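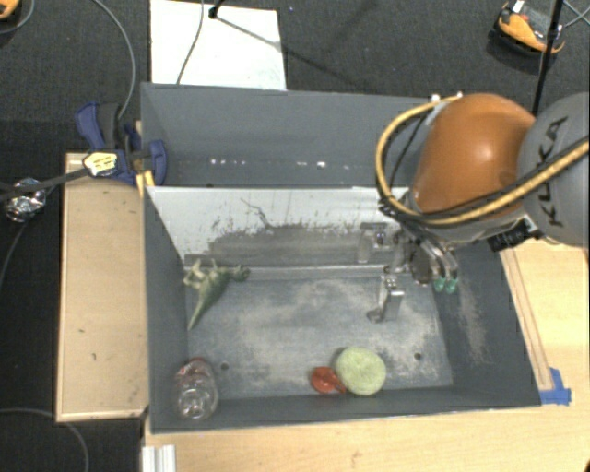

Open-topped grey bin under a KUKA arm.

How to label storage bins so the labels stay on

Most labels fail at the corners. They lift, pick up dust and come away the next time somebody drags a bin off a shelf. The method below suits smooth plastic bins in a garage, shed or stockroom.

What you need
Rubbing alcohol and a clean rag
Polyester label stock (paper is fine for short-term use)
Scissors or a corner punch
A hard rubber roller, or the back of a spoon
Masking tape

1. Decide on a numbering system before you print anything. I use a letter for the shelf and a number for the bin, so B11 is bin 11 on shelf B. Keep the contents in a notebook or spreadsheet. Contents change and the number doesn't have to.

2. Print in a plain bold typeface, at least 100 point if you want to read it from across the room. Dark text on white is easiest under poor light.

3. Round off the corners of each label.

4. Wipe the spot with alcohol and let it dry. Don't use dish soap, as it leaves a film. New bins need wiping too.

5. Run a strip of masking tape along the bin as a guide, 2 cm below the rim. Line up the top of the label with it.

6. Peel back one edge of the liner, stick that edge down, then roll across while pulling the liner away.

7. Leave the bins alone overnight. In an unheated garage in February, bring them inside first. Most adhesives grab poorly in the cold.

Removing old labels
Warm the label with a hair dryer and peel slowly from one corner. Rub any leftover glue with cooking oil, then clean the oil off with alcohol before relabelling.

Posted by Merike Juška
Filed under: Garage and shed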